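Review: Divier route-check kit for ground robots, second edition

The Divier kit is a field procedure in a box. It contains a printed rule book, a crack gauge, a slope level, a set of reusable route cards and a license for the Cureo logging software. It is sold to teams that run small ground robots outdoors and need a written record that a route was checked before the run. We used it for 11 weeks at Saltholm, on concrete paths between retaining walls.

The rule book is the reason to buy it. It has 13 rules, one per page, each with a pass condition and a stop condition. Rule 2 sets the direction of the walk: always the direction of travel, then back. Rule 5 requires every surface defect to be logged by width and by angle to the path, and the angle matters more than we had assumed. A crack that runs nearly parallel to the wheels can steer a light machine, and the card has a separate box for it. Rule 9 covers edges. Curbs, grooves and verges are logged as boundaries even where the robot is not expected to go near them.

Some of the wording is loose. Rule 7 asks for "adequate" overhead clearance without giving a figure, so we wrote our own onto the card. Rule 11, on bystanders, treats an empty path at the start as sufficient. We added a second check at the midpoint.

The gauge is stamped steel and easy to read. The level is less good. Its bubble is slow in cold weather and the base is too short for rough concrete; we went back to our old Mösli level after the second week. The cards take pencil well and marker badly.

Cureo accepts 4000 entries per route before it asks for an archive. We reached 285 on the longest one. Search works by rule number only, and there is no way to sort by severity. Export is plain text. Photos attach to a route but cannot be attached to a single entry, and for Rule 5 that is a serious omission.

The kit makes no attempt to replace a site risk assessment, and the first page says so. Teams that already have a good checklist will gain mainly the stop conditions.

Low views along the concrete, bridge in the distance:

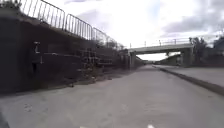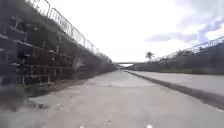
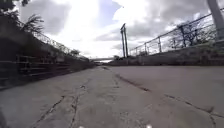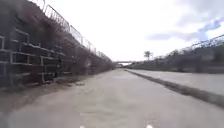
A reader who has used the first edition writes that Rule 9 was optional there, and that most teams skipped it until a wheel went over an edge. The same reader would like to see the stop conditions printed on the cards as well as in the book, and considers the midpoint check for bystanders too little on any route with a blind entry.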